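Bralcombe hand gripper

From Wikibench, the shared workshop reference
By the Wikibench editors. Last revised in September
14 comments | 6 shares

We use cookies to remember your reading preferences. Accept | Manage

The Bralcombe hand gripper is a two-fingered gripping tool, held in the hand and built from parts that a home workshop can make or buy. The plans came out of the Clirnham shared workshop and have since gone through 2 published versions. The tool is meant for recording how a person handles household objects, so that a robot arm fitted with the same fingers can later be taught to repeat the motion. Its supporters describe it as a cheap way into home automation. That claim depends a good deal on what is being counted as cheap, and on what is being counted as automation.

Construction

Each finger is an open frame with a soft pad on the inner face. The frames are held together with ordinary fasteners, and the build notes ask for these to be checked before every session. The notes don't say how tight is tight enough. Several builders have reported fingers that drifted out of line after a few evenings of use, and the second version of the plans changed the hinge without explaining whether this was the cause.

The pads are the part most often replaced. The plans call for a padded surface with some give in it, and leave the choice of material to the builder. Results from two tools with different pads are therefore hard to compare, although they are often listed side by side. 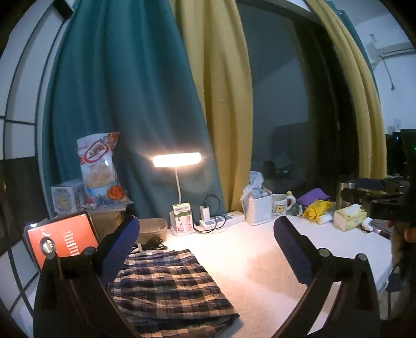
Durán objects that the pads matter far less than the person holding the tool, and that a patient operator with poor pads will beat a hurried one with good pads. The workshop has published nothing that would settle the point either way.

Use with cloth

Clothing is the usual test. A shirt or a pair of trousers has no fixed shape, so a motion that works once may fail when the garment lands differently. The fingers have to pinch a single layer or a fold, keep hold of it while it is moved, and let go without dragging it back. Long garments are commonly handled with two grippers, one at each end. 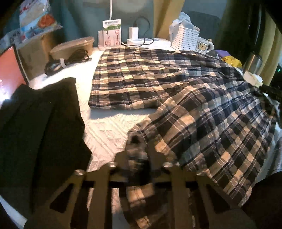 Long garments also show up the main weakness of the method. A recording made with the hand tool contains all the small corrections a person makes without thinking, and an arm that copies the path does not get the judgment that went with it. The Clirnham notes advise recording the same task many times over to make up for this. One set, known as the Waltov set, holds 1,789 recordings of folding and is the largest the workshop has released. It was planned to reach 2,000. No reason has been given for stopping short.

Reception

Claims for the tool should be read with care. The success rates quoted in workshop newsletters come from the builders' own trials, and failed attempts are not always listed. It is also unclear how a "fold" was judged. In some tables a garment counts as folded if it ends up smaller than it started, a standard that most laundry would meet by being dropped.

Building the tool takes roughly 6 evenings according to the plans. Builders who have written about it tend to give longer times, mostly spent on getting the jaws to close evenly. The plans for the matching robot arm are kept separately and are still marked as a draft.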